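Gear tending at small assembly shops

Gear tending is the loading, seating and removal of gears on shafts at an assembly station. In small shops it was long done by hand and is now often shared between operators and robot arms. The change affects staffing, training and the pace of a shift more than the number of parts made.

Equipment

A typical station has an arm with a two-fingered gripper and a rail carrying one or more shafts. Fine-toothed plastic gears are gripped at the hub — contact with the teeth can mark them.
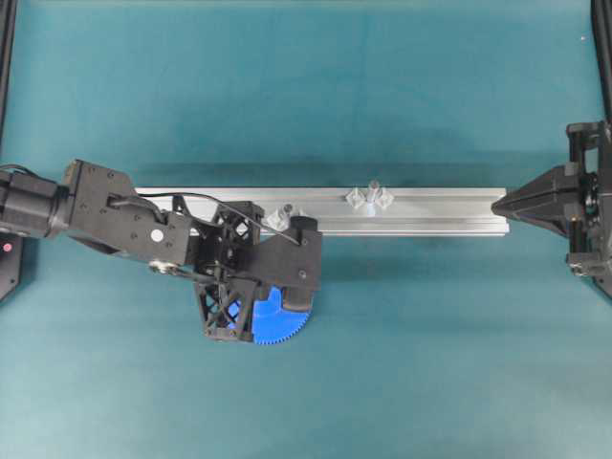
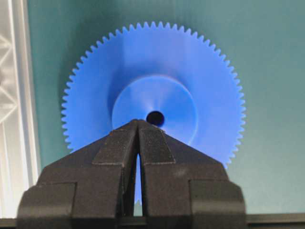
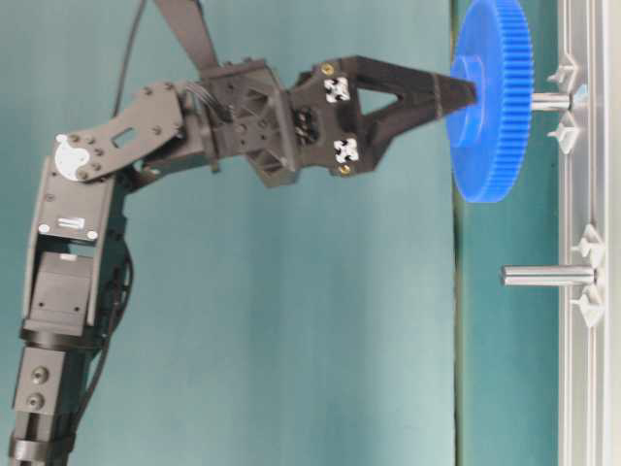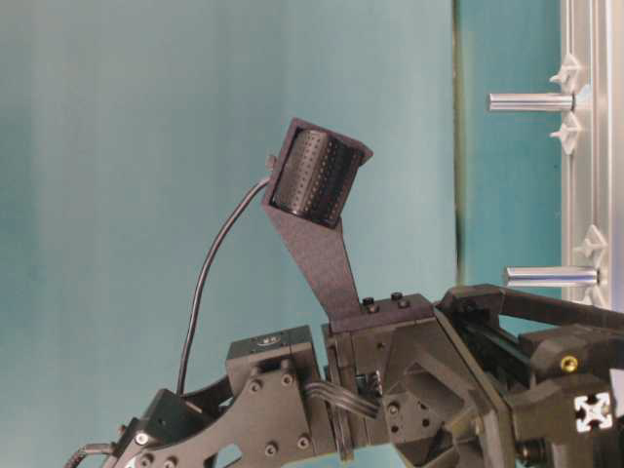 Robot arm at a gear station. The third picture shows a blue spur gear held at a steel shaft.

Effects on work

At Silten, a maker of dosing pumps, automated tending began in November with four stations. Operators who had seated gears by hand moved to inspection, fault recovery and program changes. Retraining took 32 hours per person. Myung-ja Oh, the line supervisor, reported less wrist strain but more time spent waiting on stopped arms. A shift log kept by Tiziana Greco listed 244 stops, most of them cleared by the operator without a technician.

Pay grades were revised eight weeks after the start. Night staffing was left unchanged.

See also: Machine tending; Job rotation; Assembly fixture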